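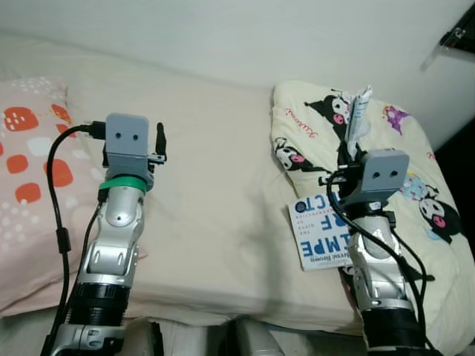
Zirkonholm 生活用品中心 · 床品与卧室组

2022年3月17日

床单铺平了，接下来是枕头的问题

床品与卧室组本周完成了春季换床的头一轮。浅米粉色的床单已经上床，铺得相当平整，平整到有同事路过时放慢了脚步，生怕自己的影子压出褶子来。床的另一头是一面灰白色的墙，什么也没挂。关于墙上该不该挂点什么，组里从去年10月讨论到现在，目前的成果是一份会议纪要，以及另一份用来更正前一份的会议纪要。

这次换床单的起因很朴素：旧的那批洗得太久了。按洗衣房的登记，144条旧床单里有43条的松紧边已经松得像一句客套话，套上去是套上去了，翻个身就从床角弹回来。旧床单全部退下，能用的裁成防尘罩，不能用的裁成抹布。抹布一直是本中心供应最稳定的产品。

新床单从 Wurkmont 订，颜色在目录上叫“晨雾”。到货拆封后，组里一半人认为这是米色，另一半人认为这是粉色，最后入库单上写的是“米粉”，仓库打来电话，问为什么床品组要订粮食。电话打了两次，第二次换了一个人，问的是同一件事。

真正引起争论的还是枕头。床的左侧眼下放着一只浅粉色枕头，印着橙红色的圆斑、白色的图形和一簇簇小白点，热闹程度与床单的克制不大相称。赞成的人说，素床单就该配一只花枕头，不然卧室看起来像还没交房。反对的人说，花可以花，但这种橙红色隔着走廊都能看见，晚上关了灯恐怕还要再亮一会儿。双方都引用了 Grabowska 那本配色手册，引的还是同一页，读出来的意思正好相反。

手册里的原话是“睡眠区域可保留一处重点色”。争议在于“一处”。一只枕头算一处，这没有疑问；枕头上那么多圆斑，究竟是一处还是许多处，手册没有说。组里已经去信询问，对方回信感谢我们的关注，并附上了新版手册的订购单，每本定价378克朗。申请已经递上去了，财务那边还没有动静。

铺床的办法倒是顺便定了下来，贴在布草间的门后，供轮班同事参考。先套靠墙的两个角，再套外侧的两个角，次序反过来也能套上，只是最后那个角通常要跪着完成。套好以后用手掌从中间往两边抹，别用指尖，指尖会留印子。床单中间那一大块要等枕头的位置定了再放别的东西，毯子、靠垫、某位同事总是顺手搁下的文件夹，都请先放到椅子上。椅子如果满了，请把文件夹拿走。

有人问枕头为什么要放在左边。没有什么特别的道理，Risville 分店的床也是这么摆的，他们摆左边，据说是学我们的。

试铺的这几天，组里还收到了30来条书面意见，多数与枕头有关，有两条与食堂有关，已转交。意见里写得最长的一条建议给枕头换个素色枕套，把花样留在里面，这样两派都能满意：一派知道它在，另一派看不见它。组里觉得这个办法可行，只是库里的素色枕套都比这只枕头大一号，套上以后四个角空着，像借来的西装。

还有一条意见主张把枕头翻个面。这个提议在周会上得到了认真对待，直到有人想起来没人查过背面印了什么。查看背面的事列入了下周的工作计划，排在领取衣架之后。

下一轮要换的是被套。颜色候选有三种，目录上分别叫“燕麦”“浅沙”和“旧信纸”，样布并排放在桌上，下午的光线里看着是同一块布。为了不把它们弄混，组里给每块都别了纸条，后来有人开窗，纸条掉了两张。新的样布已经向 Wurkmont 重新要过，对方答复说寄出前会缝好标签。

对枕头还有话要说的同事，请把意见投到布草间门口的纸盒里。盒子原先装灯泡，侧面还写着“易碎”，没有换的打算。

（床品与卧室组供稿）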